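Preguntas frecuentes: colgar camisetas de manga larga y ordenar el dormitorio

¿Qué percha conviene para una camiseta de punto?
Una ancha y curvada, de madera. El apoyo se reparte por el hombro y la costura no se marca. En la guía de Stuststead es la referencia 679.

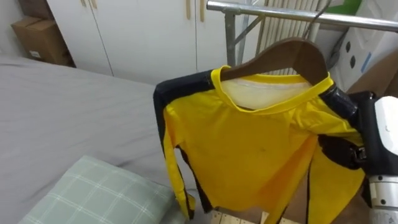

Última modificación: noviembre de 2024

¿Por dónde se introduce la percha?
Por el bajo, nunca forzando el cuello. Un cuello acanalado cede con el uso – y no recupera la forma.

¿Hay que alisar la prenda una vez colgada?
Sí. Se tira con suavidad del hombro y de la manga hasta que la costura coincida con el extremo de la percha. Los pliegues bajo el hombro suelen indicar que la prenda está descentrada.

¿Qué se hace con una mancha pequeña en el pecho?
Tratarla antes de guardar la prenda. No planchar encima.

¿A qué altura se coloca la barra?
El bajo de la prenda no debe tocar el suelo. Para barras altas sirve una tarima de dos peldaños, apoyada en plano y separada de la ropa de cama. 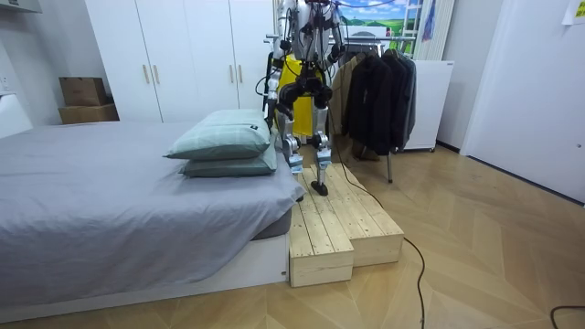

Tarima de pino sin tratar, junto a los pies de la cama.

¿Dónde se dejan las almohadas mientras se ordena?
Apiladas sobre la cama, 2 como máximo por pila.

¿Se puede barnizar la tarima?
Sí, con acabado mate. Lijar antes los cantos.

Consultas sobre esta página: Ridwan Chong, extensión 1391.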